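Zadska Two-Arm Bench: Open Day Demonstration and Product Notes

Home > Benches and Work Cells > Two-Arm Bench

In stock for spring delivery. Price: $2,859 per month on lease, arms and grippers included. Purchase price on request.

If you have been following our bench for a while, you already know that we like to let people stand next to it before they make up their minds. A spec sheet is a fine thing, and ours is at the bottom of this page, but it can't tell you how the arms sound when they slow down over a table, or how much elbow room you have when you lean in to move a bowl. So we open the Flavholm workshop twice a year, once in July and once before the holidays, put the coffee on, and run the bench all day long with ordinary kitchen things and toy food on it. The notes that follow come from the winter open day, and we've folded the product details in among them as they came up in conversation.
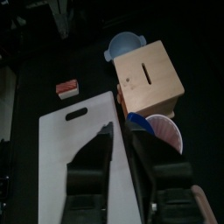

Words by Maribeth Cruzado, Customer Visits
Posted December 16, 2023

I always get to the workshop too early on these days, mostly because I like watching Ionuț Dobre set the table. He has his own ideas about it! There's a white cutting board with a slot for a handle, a wooden box with a narrow slot in the top, a little light-blue pot with two side handles, a pink-and-white striped piece of tableware, and a small red-and-white block that makes everyone think of sushi. He shuffles things about between runs, so if you visited in the morning and came back after lunch you were looking at quite a different table.

Why household things and toys, when most of you will be handling parts or packages? Well, people know how a cup ought to be picked up. You don't need any background to watch a gripper close in on one and form an opinion, and visitors who would be shy about asking a question over a machined bracket will happily tell us what they think about a plate. Renata Orellana, who came over from Wurnach with 2 of her line supervisors, spent the better part of an hour asking Ionuț to turn the box a little more, and then a little more again, and I think she learned more from that than from anything I could have told her.

The grippers themselves are our standard two-finger pair. You get a camera at the wrist as part of the package, and during the demonstration we put its view on the big monitor by the door so that folks at the back could follow along. It's a close, low sort of view and it takes a minute to get used to, with the fingers so large in front of you. By the second run most people were watching the monitor more than the table.

Horațiu Cozma took the late morning session, the one on small and awkward shapes. He is the person to talk to if you are wondering about finger pads. We sell the pads in sets of 10, they go on with a Phillips screwdriver and a bit of patience, and he was kind enough to show the swap from start to finish for anybody who wanted to try it with their own hands (several did, and one young man from the technical college was quicker than I am). The toy carrot was his choice for the session, on account of the rounded body at one end and the flat leafy top at the other.
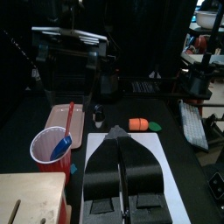

Can the bench be run by one person?
One trained operator is enough for daily work. We ask for a second person in the room during the first week, while the two of you are learning the stop buttons and the start-up routine.

Training takes place at your site and is part of the lease. Bradley Kershaw does most of the visits himself, and he'll stay for lunch if you ask him nicely. He likes to begin with the arms switched off, walking everyone through the reach of each side, and he doesn't move on until each person has pressed the stop and reset the bench on their own. After that comes the fun part, and people are usually running a simple pick of their own before the first day is out.

We had a good long talk in the afternoon about floor space, too. The bench wants clear room on all sides for cleaning and service, and the arms hang from above, so do please measure your ceiling before you call us. A dark curtain at the back is an option that I'd recommend to nearly everybody. It gives the cameras a calm background, and it does wonders for a busy room where people walk past all day.
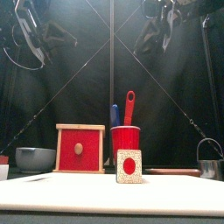

Maribeth Cruzado | Flavholm workshop | Afternoon session

The fixed camera is the other half of the viewing setup, and I have a soft spot for it. The wrist view is for detail, and the fixed one is for seeing the whole job, both arms together and everything laid out underneath them. We had the wooden box with the red front and its round knob, the red cup with the utensils standing in it, a gray bowl, and the speckled block with the big red dot. A gentleman asked whether he could record both views at once and play them back side by side, and yes, the software does that as it comes. You can also save a run with your own notes attached, a feature our Wurnach friends asked for after their visit in July.

What comes with the lease
Two ceiling-hung arms with two-finger grippers
Wrist cameras and one fixed camera
White work surface
Recording and playback software
Starter set of finger pads
On-site training for up to 9 people

Sold separately
Backdrop curtain in black
Extra finger pads, set of 10
Second fixed camera

To book a place at the next open day, or to arrange a quieter visit on a day of your own, write to Maribeth through the contact form and tell us a little about what you'd like to pick up. Bring a few of your own parts along if you can. We'll clear the table and give them a try.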